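Two Grippers, One Wrist Camera: Inside the Wullstead Comparison

By Suryani Nasution

The packing hall at Wullstead handles small consumer goods in short runs, and for most of its history the work has been done by hand. In July the site began a formal comparison of 2 gripper designs, with the aim of deciding which of them should be used to record human demonstrations and, later, to equip the arms on its sorting line.

The first design, supplied by Brenus, closes on its load with soft, ribbed pads that bend around an object. The second, developed by the Husosdale workshop, uses rigid fingers with flat contact faces. Both are available in a hand-held version, so that an operator can carry out a task directly while a camera on the tool records the motion. The same controller, from Blöndal, reads the finger position in each case.

Mikkel Vídalín, who directs the trial, set the terms before any equipment was delivered. Each tool would be used on 205 items drawn from regular stock, by the same operators and under the same lighting. An attempt would count as a success only if the item was lifted, turned and set down within a marked area without being dropped or visibly bent.

"We had seen many demonstrations with wooden blocks," Mr. Vídalín said. "Our customers do not send us wooden blocks. They send us things that are thin, shiny and light, and a gripper that cannot manage those is of limited use here."
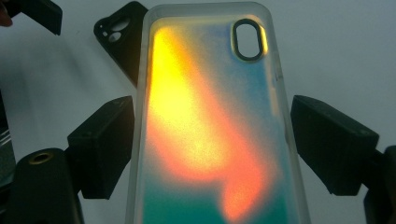
Flat contact faces proved to be the main point of difference between the designs. The Brenus pads performed well on rounded goods such as bottles and tubes of cream, where their ability to bend gave a wide area of contact. On narrow edges they tended to fold inward and tilt the load. The rigid fingers behaved differently on such items. A clear phone case can be held upright with one black finger pressed against each side edge, leaving the back panel and the camera opening in full view of the camera on the tool. For an inspection task, that view matters as much as the grip. The yellow, orange and blue finish on a case of this kind also presents a harder test for the vision software than a plain black one, as its colors blend into one another with no sharp line between them.

Of the 205 items, the Husosdale fingers completed 168 on the first attempt. The Brenus pads completed fewer, although operators rated them higher for comfort and reported less concern about marking soft packaging. The trial team has recorded both findings in its interim report and has not combined them into a single score.

Closing force required more attention than expected. The Blöndal controller was first set to a single limit for all goods, and several thin plastic items bowed at that setting. Operators now select a lower limit for flexible stock before they begin. Mr. Vídalín described the change as a temporary measure and said that a force sensor in the finger itself would be preferable.

The next stage will extend the recordings to 3000 demonstrations, using the rigid fingers for flat goods and the soft pads for the remainder. A fixed arm will then be asked to repeat a portion of the same tasks from the recorded data. Wullstead has not yet committed to a purchase, and both suppliers have been invited to submit revised fingers before the second round begins.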